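README - Tisance Tableware Set, collection rules and data card

Version note: rules revised Apr 30, 2024. Sessions recorded in December follow the old rules and are kept in a separate folder called "early". Please do not mix them with the rest when you train.

What is in this set

The set contains 800 episodes of table setting, recorded with two hand-held grippers, one in each hand of the operator. The objects are plates, cutlery, placemats and trays. Every episode has the head view, the two gripper views, the gripper opening and a short text label. There are 11 operators. Each of them signed the consent form before the first session, and the form allows research use only.

The set was collected at Brorholm and checked by Ingrid Wojcik. Questions about the labels should go to her first.

Rules for the operator

1. Both grippers stay in the hands for the whole episode. If you need a free hand, stop the recording and mark the episode as "broken".

2. Fingers of the person do not touch the objects. All contact goes through the gripper fingers. We had to remove many early episodes for this one mistake, mostly when a fork was slipping and the operator helped it with a thumb.

3. Take a fork or spoon by the handle. Tines may point in any direction during the move, but never toward your own face.

4. Knives with a sharp or serrated blade lie in the tray between tasks. The blade points to the far side of the table and the handle to the operator. Do not pass a knife from one gripper to the other in the air. Put it down in the tray first and then take it with the second gripper.

5. Only one gripper moves over the tray when a knife is inside. The other one can hold something, but it waits on its own side.

6. Cables run down from the gripper, past the hand, to your own side of the table. Before each episode, check that no cable lies across the plate or the tray.

7. Sleeves must be long and close to the arm. Watches and rings come off.

Rules for the room

The floor tape shows where visitors must stop. Tripods and stands are not moved during a session, also not by a few centimeters. If somebody hits a stand, run the calibration again and write it in the log, even when the picture looks the same as before.

Labels

A label says what was done, in simple present: "place fork on the left of plate". Left and right are always from the operator's side. Do not write what the operator wanted to do - only what the gripper did. A failed grasp is labeled "grasp failed" and the episode stays in the set. We keep these because a model also needs to see errors.

Known limits

- All operators work at the same table height.
- Glasses and other transparent objects are missing.
- Rule 5 was added late, so in 3 operators' folders you will find both grippers above the tray together with a knife. The column "tray_rule" is 0 for these.

Changes

Proposals for new rules are open for comments until the next version. The discussion on rules 4 and 5 is copied under the last picture.
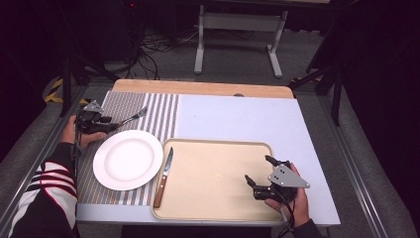
Verna Strickland: I agree with rule 4, but I would like the text to say what happens when the knife lands the wrong way around in the tray. At Dravitz we stop the recording and turn it by hand with the power off. If you let people correct it with the gripper, they start to twist the wrist in a bad way, and this motion then goes into the data. Can you add one line for it, and a label too?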